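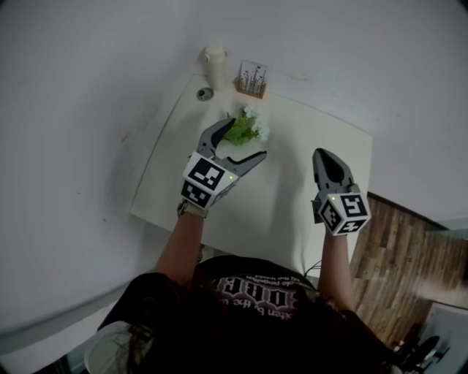
**Ticket:** Invoice emails delayed or missing
**Site:** Flovdale office
**Opened:** Apr 15, 2018
**Priority:** Medium
**Status:** Closed, one follow-up open

**Reported problem**

Customers say they are not getting invoice emails from Pletora. Some get them a day late, some get two copies, some get nothing. Pletora shows every invoice as "Sent". Ordinary email from staff mailboxes is fine in both directions.

**Setup**

- Pletora runs on the office server and makes the invoice PDFs.
- It hands mail to a local relay on the same server.
- The relay passes mail to Irer, our outside mail provider.
- Bhardwaj hosts the domain and the DNS records.

"Sent" in Pletora only means that the local relay accepted the message. It says nothing about what happened later. I have asked the front office to stop quoting that status to customers for now.

**Log**

1. Sent a test invoice to my own outside address. Did not arrive in 20 minutes. Sent a plain message from a staff mailbox to the same address and it came through right away.

2. Looked at the relay queue. 3,130 messages waiting, the oldest from the previous afternoon. Disk space fine, memory fine, service running.

3. Read the relay log. Same line over and over:

```
deferred: 451 sending rate exceeded, try again later
```

So Irer is turning us away for a while and the relay keeps trying.

4. Checked the Irer account page. Our plan allows 300 messages an hour from one login. The normal invoice run is well under that. The monthly statements are the big one, but those are not due yet.

5. Sorted the queue by subject. Nearly all of it is payment reminders, and many are the same reminder to the same customer. Looked at one customer with a single overdue invoice: 12 reminders in the queue for it.

6. Opened the reminder schedule in Pletora. It was set to run every hour. It should be once a day at 6 a.m. The change history shows the schedule was edited in February, but the job was switched off then and only turned on again this week. Set it back to daily.

7. Paused the relay. Saved a copy of the queue to the server before touching anything. Deleted the duplicate reminders and kept the newest one for each invoice. Left all invoices alone.

8. Turned the relay back on. First few went out, then 451 again. 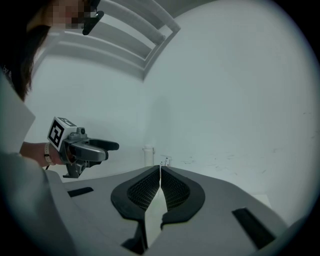

9. The relay was opening too many connections at once and retrying too soon, so we used up the hourly allowance on retries. Changed these two settings:

```
max_connections = 2
retry_wait = 15m
```

Also set the relay to send in batches of 50 with a pause between them. Restarted the service - a reload did not pick up the new values.

10. Queue started going down and kept going down. Checked again after lunch and it was empty. No 451 lines after the restart.

11. Two customers still had nothing. Their mail servers had rejected ours outright because the SPF record at Bhardwaj was missing Irer's newer sending range. Added it, waited for the change to show up from an outside lookup, then sent both invoices again by hand. Both accepted.

12. New test invoice to my outside address arrived in under a minute, one copy, PDF opens.

**Cause**

Reminder job set to hourly in Pletora. The extra mail pushed us over the Irer limit and held up the invoices behind it. The SPF record was a separate fault that had gone unnoticed.

**Still open**

- Set an alert for when the relay queue stays high for more than 30 minutes.
- The saved copy of the queue can be deleted after the next statement run.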